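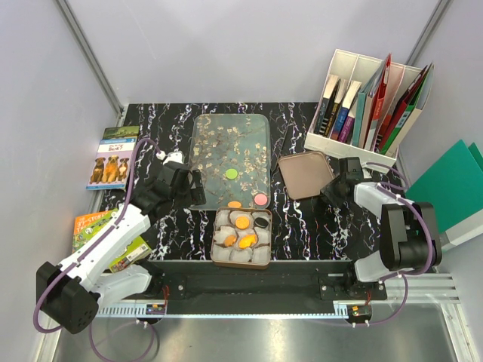
Two-arm tabletop cell, tidying task. Discs, trays, tin and desk items in position.

Household and Light Assembly Automation Forum
Board: Current Capability
Topic: Can a two-arm cell be trusted with ordinary tidying?

Posted by: E_Gowda (Moderator)
Thursday, December 13, 2018

Members are invited to comment on the current readiness of bench-mounted arms for domestic and light shop-floor chores. The discussion is limited to tidying: picking up small items, returning them to their containers, and leaving a surface fit for use. Laundry and cooking have their own boards.

The task in the posted picture is a fair basis for discussion. The round discs are to be gathered from the glass tray and the metal tin and placed in the square tray. The books on the left and the file organizer at the back are to be left undisturbed. A person would complete this without reflection. The question is whether members would accept a machine for the same work today, and on what terms.

Please state your own experience where you have any.

Elango Gowda

Posted by: benchwright

My position is that the chore is within reach and that the objection is mainly one of cost. Our shop has used a pair of small arms since May to return fixtures to their trays at the end of the shift. Over 1072 recorded picks, the great majority required no intervention. The failures were concentrated in two kinds of part, both of them thin and flat. We removed those parts from the program and a member of staff now puts them away by hand.

I would expect the discs to present no serious difficulty once the grip height has been set correctly.

Posted by: Yavuz Altıntaş

I must disagree with the previous member on the matter of the discs. The glass tray is clear and carries a printed pattern of blossoms and branches. In our trials at Castora, clear surfaces were the most frequent cause of incorrect depth readings. The arm either closed above the object or pressed down upon the surface. A printed pattern may assist the camera in some respects and mislead it in others, depending on the lighting.

The orange disc is partly at the front edge of the tray, with the tin immediately in front. A gripper approaching from the wrong side may tip the disc or strike the rim of the tin. I do not consider this a trivial pick.

Posted by: millhouse_k

I would add the tin to the list of concerns. The discs in it lie on top of paper-wrapped cells with brown items inside. If those are sweets or small cakes, the force limit becomes important. A gripper which closes a little too low will take the paper along with the disc. A household would regard that as a failed chore even if every disc arrived in the correct tray.

Has any member set a force limit for work above soft goods? The manual for our Sellex unit does not address the subject.

Posted by: benchwright

In reply to millhouse_k: we do not handle soft goods and I cannot offer a figure.

In reply to Mr. Altıntaş: I accept the point regarding clear surfaces. Our trays are opaque. I maintain, however, that a fixed cell permits the operator to teach the position of the tray in advance. The camera need only find the disc. Much of the difficulty reported in the literature arises from asking the machine to discover everything for itself.

Posted by: Yavuz Altıntaş

That arrangement is suitable for a shop. It is not suitable for a home, where the tray will be in a different position each evening and may be replaced by a different tray altogether. If each position must be taught, the chore has been passed to the person doing the teaching.

Posted by: dovecote16

I write as a prospective purchaser with no technical training. I manage a residence with 16 rooms, and our staff spend a considerable part of each morning on precisely this type of work. The Wedent representative assured us that a two-arm unit would clear a table of this size. No mention was made of books.

May I ask what instruction is given concerning items that are not to be moved? There are two books on the left side of this table, and the lower one is partly covered by the arm. In our residence a displaced book produces a complaint.

Posted by: E_Gowda (Moderator)

In reply to dovecote16: such items are normally entered as keep-out areas, and the arm plans its path above or beside them. The path of the cables must also be considered, as a loop of cable may drag across a cover even when the gripper remains clear of it. I would advise you to request a demonstration with your own furniture and your own objects, and to ask that the objects be moved between attempts.

Posted by: millhouse_k

I support that advice. We requested 11 attempts with the objects rearranged each time, and 8 were completed without assistance. The supplier considered the result satisfactory. Our management did not, and the purchase was deferred.

Posted by: pyo_user_north

There is one further item which has not been raised. A thin dark stick lies between the glass tray and the square tray. Is it to be moved, discarded, or left where it is? The stated task does not say. My Pyo arm would ignore it entirely, as it has been given no category for it. A person would at least ask.

I consider this the more serious limitation. Gripping will improve with better hardware. Deciding what belongs on a table is a separate matter, and I have seen little progress on it.

Posted by: benchwright

The remedy is a complete task description. We would write one for a new employee as well.

Posted by: pyo_user_north

We would write a far shorter one.

Posted by: E_Gowda (Moderator)

The remark concerning the stick is accepted. For the purposes of this topic, it is to be left in place. Members with measured results on clear trays or on force limits above soft goods are requested to post them here, with the gripper type and the number of attempts stated. The topic will remain open.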